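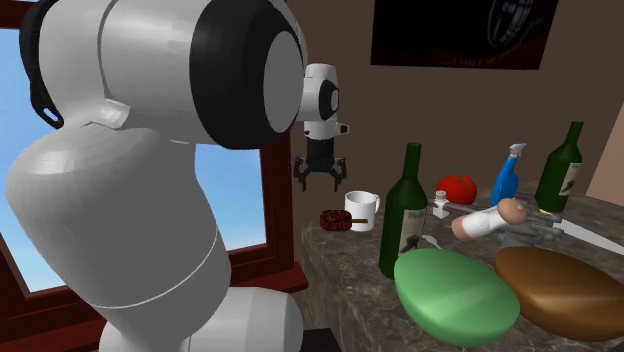

What do they make at Clurkness?
Stoneware pipe fittings and salt-glazed jars, in a row of brick sheds beside the canal. The works belongs to Fluvico, which bought it when the last family owner retired, and it opens its doors to the public for one weekend in January.

I went on the morning tour, which starts at ten. The car park is across the road from the works and was full by half past nine, so I left the car by the chapel and walked down. Entry is free but you have to put your name on a list at the gatehouse and borrow a pair of safety glasses. They also hand out ear plugs, which you will want in the crushing shed.

Our guide was Renata Wieczorek, who runs the kilns. There were a dozen of us, mostly local, plus a couple who had driven up from the coast to see the jars.

The tour begins in the clay yard. The clay comes in by lorry and is left outside over the winter, as frost breaks it down and makes it easier to work. In the crushing shed it goes through two sets of rollers and then a mill with water. The old mill was a Cieślak, and its nameplate has been kept and screwed to the wall by the door. The noise is considerable and Renata saved her talking until we were out the other side.

Next comes the pressing shop. Pipe bends are made in two halves and joined by hand while the clay is still soft, and the seam is wiped with a wet leather. A good worker can finish 400 in a week. The jars are thrown on wheels at the far end, where it is quieter and a good deal warmer. We were allowed to try a wheel. Mine collapsed, as did most of them.

Drying takes longer than I expected. Small jars stand for a week on slatted shelves, and the large bends can need a month. The drying loft runs the full length of the building and uses waste heat from the kilns. It holds 2000 pieces when full. The floorboards are uneven up there, so wear sensible shoes.

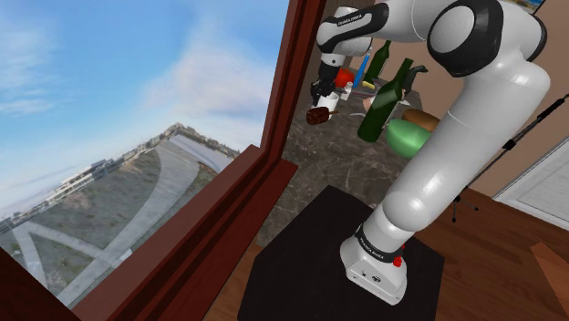 How hot do the kilns get?
The salt kiln is fired to 1260 degrees, and the two newer gas kilns run a little lower. Salt goes in near the top of the firing through small ports in the side, and the vapour forms the glaze on the surface of the clay.

We could walk inside the salt kiln, which was cold for the weekend. The walls have built up a thick brown glaze of their own over the years and shine in torchlight. It was last rebricked with 1420 firebricks from Skolimport, laid over a summer shutdown. Renata pointed out the spy holes and the shelf where the test rings go. These are hooked out during the firing to check the colour.

The last stop is the sorting room, where each piece is tapped with a wooden mallet. A sound one rings and a cracked one gives a dull knock. Rejects go back to the crusher and are ground up for grog.

The whole tour took just under two hours. Tea and flapjack were on sale in the canteen afterwards, and seconds were laid out on trestles in the packing shed. I bought a lidded jar with a drip down one side and two plant saucers. Take cash, as the card reader was not working when I was there.

The sheds are on level ground apart from the drying loft, which has steep stairs and no lift. Dogs are not allowed past the gatehouse. The afternoon tour starts at two and covers the same route.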